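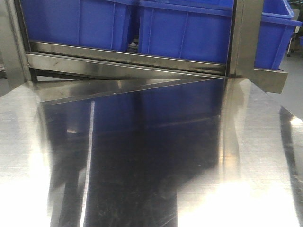
*Blue bins behind the steel panel, February 2025*

We love the new bin setup at Dradholm! Jyoti Sisodia started sorting in January, and she got through 484 small parts and a mountain of packing scraps (yes, we kept the good scraps). Every bin now has a spot it goes back to, and finding things is such a pleasure.

Foam gets its own bin too. Whole blocks go in flat, offcuts on top, so please don't squash them!
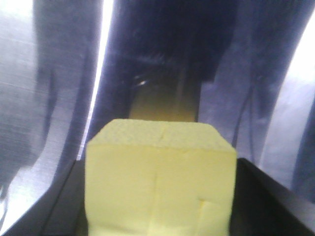
Griet Hendriks would like the yellow foam kept apart from the gray, as she spent 13 minutes digging for one block last month. Good idea, and we've added a label.

The shelf lanes are my favorite part. One kind of part per lane, new stock in from the back, and you take from the front.

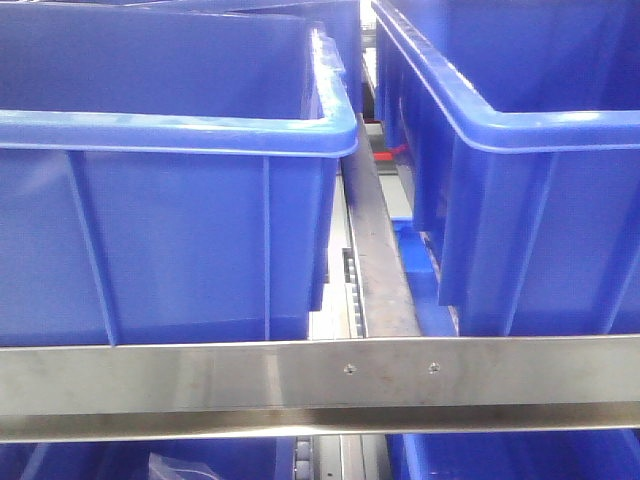 **Kaewkla Packing Team | Stores & Supplies**

Carts go back on their own side of the yellow line at the end of a shift, please, with the bins still on them. Lertchai Bunnag has 3 spare bins if you run short.

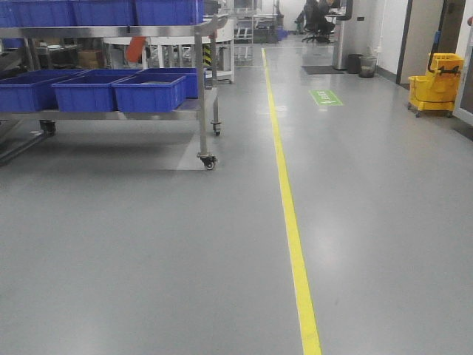
## Coming up next: the label drawer

Bring your odd rolls to Lamai Chareonsuk!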